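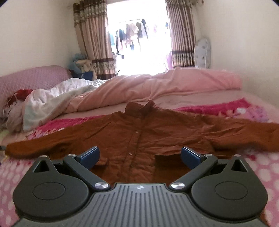
Home Forum Tickets Wiki Log in

Folding station, jackets won't fold
Status: open, waiting on me
14 replies 3 shares

OK so this is going to be a long one, sorry in advance. I'm putting everything in one ticket so Mohsin doesn't have to dig through my chat messages again.

Setup is the same as in my last ticket: the Nestemix arm on the rolling base, parked at the side of a bed, running the laundry skill from July plus the patch. T-shirts are good. Towels are great, I could watch it do towels all day. What it can't do is anything with a front opening, a collar and long sleeves, and I would really like it to, because that's half of what comes off the line in our house (my husband owns more overshirts than a lumber camp).

What I expect: garment flat on the bed, buttons up, sleeves out to the sides. Arm folds left sleeve in, right sleeve in, hem up to the collar, done.

What I get: left sleeve comes in fine. On the right sleeve it pinches the sleeve AND a chunk of the body underneath, lifts the whole thing, and I've got a lump. Every time it logs "fold complete" and rolls happily on to the next step. The log is very proud of itself.

Things I tried, first evening:

— Swapped the finger pads for the softer set. Better grip, same lump.
— Dropped the pinch force from 19 to 11. Now it drops the cuff halfway across, but at least it leaves the body alone. Put it back to 19.
— Smoothed the jacket by hand before starting. Helped a little. The collar and shoulders on this thing crease up the minute you look away, though, and the planner seems to treat a big crease as an edge.
— Changed the bedding. I had a dotted sheet on there and thought the pattern might be throwing it off. Ran a batch on a plain gray sheet and the result was the same, so I'm calling that one ruled out.

Second evening I got more serious. I went through 200 of the saved attempts from the garment logs (yes, with snacks) and sorted them by where they went wrong. Nearly all of the bad ones are at the second sleeve. A smaller pile goes wrong at the hem, and those are all garments with lower pockets. The finger slides into the pocket opening, thinks it has the hem, and pulls the pocket up toward the collar. I laughed out loud the first time I saw it on replay. By the tenth I'd stopped laughing.

So I think there are two problems here and we've been treating them as one:

1. It can't tell one layer of cloth from two when it pinches.
2. It takes a pocket edge for the hem.

Reply from Mohsin Zaidi, support, 9:40 am

Thanks, this is super useful. Agree on splitting it. For the layer problem, can you turn on the thickness check? It's under Grasp > Advanced and it's off by default. It compares how far the fingers close against what one layer of that fabric should be. You'll need to calibrate it once per fabric: pinch a single layer of sleeve, save, pinch a doubled cuff, save. Also, are the jackets buttoned when you start?

My reply

Sometimes? I never paid attention. I'll do it both ways tonight.

Update, same night, 10:15 pm

Thickness check on, calibrated on a cotton overshirt. Big difference! It now pinches, stops, opens up, backs off a bit and tries again higher. It takes forever (one jacket took so long I folded the rest of the basket by hand while it was thinking) but the right sleeve came in clean on most of the runs. No more lifting the whole jacket.

Buttoned versus unbuttoned: buttoned is way better. With the front open, the two halves slide apart as soon as a sleeve pulls on them and then the hem isn't one line anymore, so the last fold is a mess. I can live with buttoning them first, but then I'm doing the fiddly part and the robot is doing the easy part. My mother-in-law pointed this out without being asked.

The pocket thing is unchanged. Still goes fishing in there.

Reply from Mohsin Zaidi, support, 8:05 am

Good news on the sleeves. You can cut the waiting by setting retry pause to 600 ms, the default is much longer. For pockets there's no switch yet. The hem finder was trained mostly on shirts and towels, and those don't have much going on near the bottom. A workaround is to start the hem grasp from the outer corner of the garment and skip the search along the bottom edge. Try hem_start = corner in the skill file. Don't touch the other line there, the one marked legacy, please.

My reply

I touched the legacy line. I've put it back. The arm tried to fold the pillow.

OK, with hem_start = corner and 600 on the pause: it goes for the bottom left corner, lifts, carries it up toward the collar, goes back for the right corner. It's a two-step fold so the end result is a little crooked, but it IS a folded jacket and I'd put it in a drawer. The retry thing is much less painful now too. Roughly 11 out of the last batch of 19 I would call good, and I'm counting crooked as good.

The ones that still fail are all the stiffer fabrics. My guess is I need to calibrate again for those and I've been lazy about it. I also noticed that if a sleeve is hanging past the side of the bed it doesn't see the cuff at all and grabs at the elbow. Is there a way to tell it the bed is narrower than it thinks? Or should I just scoot the jacket over like a normal person?

A friend keeps asking me whether she should get one of these for her place. I told her if she wears T-shirts and owns a lot of towels, sure, go for it. If she wants the ironing basket to vanish while she's at work, not yet. It does the chore with me standing there, and I'm at least as busy as I was before — just with more interesting stuff.

Still open from my side:

— pocket vs. hem, real fix instead of the corner workaround
— "fold complete" in the log when there's clearly a lump. Could it take a look at the outline before it says that?
— sleeve past the bed edge
— calibration for stiff fabric (me, this weekend)

Reply from Mohsin Zaidi, support, 2:30 pm

Scoot the jacket over for now :) I've filed the false "complete" separately and linked it here. Send me the logs from the stiff ones once you've recalibrated and leave this ticket open.

Previous ticket Next ticket Back to list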